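Home | Posts | Allotment | About | Contact

The white stool, at last

Sunday, by Tamsin Lockyer

Quick one because the kettle's on and I've a bus at ten past. The stool. Some of you have been asking (well, Timo has, twice) whether I ever did anything about the wobble.

It came from the house clearance in Zesolthorpe, same trip as the lamp. Paid 8 pounds for it, which Bernd says was 6 too many. Lived in the hall under the post and the bike lights until September, then got promoted to the back room, where people started putting actual weight on it. Hence the wobble. One leg only, a sort of click when you leant left.

Put it off all summer. Then Svenja sat down with a full mug of tea and that was that decided.
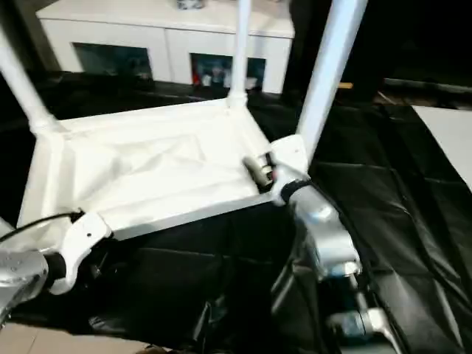 2 min read

Turned over it's a simpler thing than I'd thought. Square frame, white all over, legs going up at a bit of a slant, and the underside of the seat a panel of white cloth, canvas maybe, pulled tight between the four sides. Still tight, even with the creases running corner to corner. I'd been dreading that bit. Re-covering a seat is a whole weekend and I haven't got one.

So, legs. There's a rounded collar sort of thing where the leg meets the frame and I'd always assumed it was decoration. Gave each leg a twist by hand. Three fine. The fourth went round nearly a full turn before it bit. That was the whole problem!! Months of folded beer mats under it and it wanted tightening.

Did the lot again to be sure, wiped the dust out of the corners with a damp cloth, flipped it back. No click. Sat on it myself first, then made Bernd, who is the proper test.

Paint next, possibly. It's a very shiny white and I'd prefer somthing softer -- Sieglinde has half a tin of the Cumitton chalky stuff left from her dresser and says I can have it if I bring the tin back. Not sure it'd stick to gloss without a rub down first. Anyone tried? Leave me a comment, I do read them, just slowly.

The lamp is still not working. Seperate post.

Right, bus.

Last updated: September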